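Write the Handling Rules Before the Robot Shows Up

I have a soft spot for rulebooks. I know that's a weird thing to admit, but I spent years writing safety sheets for warehouse equipment, and when I moved over to table-sized manipulation work I assumed somebody would hand me a binder on day one. There was no binder. There was a shared folder called "misc," and in it a half page from Els Bakker that said, among other things, "please put the scissors back closed."

I still think that half page is the best standard I've worked under, and I want to argue for more like it.

The trouble with a lot of good-practice documents in our corner of robotics is that they start at the wrong end. They open with definitions. Then comes a long part about force limits and emergency stops (fine, needed, I'm not knocking it), and somewhere around page 30 you get one line saying the work area should be "suitably arranged." Suitably for whom? The person with the gripper in their hand has to decide what goes near what, what gets picked up and which way round, and the document shrugs at exactly that point!

At Hukari we tried the long version first. Our draft had 136 clauses. Sille Hafþórsson read the whole thing on a train and sent back a single comment, which was that he couldn't find the word "mug" anywhere in it. I was annoyed for a day or so. Then I went looking and he was right, and there was no "scissors" either, and those are the things we reach for all day long.

So what would I put in? Start with the objects. Sharp things get a rule about which end faces the hand. Anything that can shatter gets a rule about how close it sits to anything you're going to drag. Cords, fans, phones, all the stuff people set down without thinking, should be listed by name, in words a new hire would use on their first morning. And I'd want the clutter left in. A bare table with one foam block on it is a nice place to test a gripper and a poor place to write rules for one, as far as I'm concerned. Give me gift boxes and tape and a ceramic mug a short reach from the scissors, and I'll find out pretty quickly which of my clauses were any use.

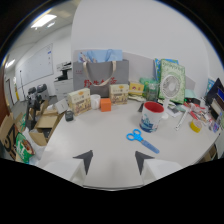 What I'd make mandatory

Very little. Two minutes of looking at the table before the fingers move, every time, by the person doing the moving. Blades checked first. Glass and ceramic either away from the edge or off the table. A stop after 60 minutes, even if you feel great -- your wrist is lying to you.

Everything else I'd leave as advice, and I know that puts me at odds with the folks at Gedero, who want each object class to have its own signed form. I've filled in forms like that. By the second week everyone signs the stack at 8 a.m. and gets on with it, and now you have paperwork saying a check was done when it wasn't. I'd take an honest half page over that any time.

The fair objection is that short rules lean on judgment, and new people don't have much of it yet. I don't have a great answer. Pair them up with someone for a while, I guess, and let them argue about where the mug goes. Els still edits her half page, by the way. The scissors line has moved to the top.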